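Inicio > Ayuda > Baños y revestimientos > Preguntas frecuentes

Preguntas frecuentes: muebles de madera oscura, pared alicatada y panel de vidrio

¿A qué distancia de la mampara puede instalarse un mueble de madera?
En los proyectos de Preseo se deja una separación mínima de 249 mm entre el canto del mueble y la cara exterior del vidrio. Con fijos sin puerta la distancia se mide desde el borde libre. Si el baño no la permite, el lateral expuesto se sella con dos manos de barniz de poliuretano, incluidos los cantos.

¿Qué acabado admite la serie Skastevwood?
Tono oscuro, mate o satinado. El brillo se suministra solo bajo pedido y con un plazo adicional de 15 días laborables. Los tonos oscuros acusan más la cal – conviene secar las salpicaduras el mismo día.

¿Cómo se combina con un alicatado de aspecto mármol?
El beige es la opción habitual entre madera oscura y vidrio gris claro. La junta se elige medio tono por debajo de la pieza; la junta blanca marca demasiado la retícula. El veteado se presenta en seco antes de aplicar el adhesivo. 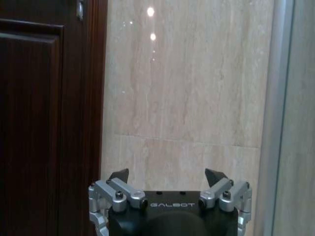 Mueble de madera oscura, pared beige de aspecto mármol y panel gris claro con marco metálico.

¿Con qué se limpia la pared?
Con detergente neutro y paño de microfibra. Si la pieza es mármol natural quedan excluidos el vinagre, el limón y los antical comerciales, que atacan la superficie. En porcelánico pueden usarse antical diluidos, siempre que no alcancen el marco metálico ni la madera.

¿Y el marco del panel?
Agua jabonosa, aclarado y secado. No se emplean estropajos ni polvos abrasivos. La silicona perimetral se revisa una vez al año; las tarifas de revisión se actualizan en enero.

¿Qué peso soporta el mueble suspendido?
25 kg por balda, con carga repartida y anclaje a muro macizo. En tabique de placa es obligatorio el refuerzo interior, que debe quedar previsto antes de alicatar.

¿Pueden pedirse piezas sueltas de reposición?
Sí. Los azulejos Vlachopoulos se sirven por cajas completas y los herrajes por unidad. Debe indicarse el lote impreso en el embalaje: entre lotes hay diferencias de tono que no se consideran defecto. Los pedidos superiores a 500 euros no pagan portes en península.

¿Dónde se tramita una incidencia?
En el almacén de Lelbridge, con el número de albarán y una fotografía del daño. Los golpes de transporte se comunican antes del montaje – una vez fijada la pieza no se aceptan devoluciones.

Última revisión: 2025-11-02

Contacto | © Preseo. Todos los derechos reservados | Volver arriba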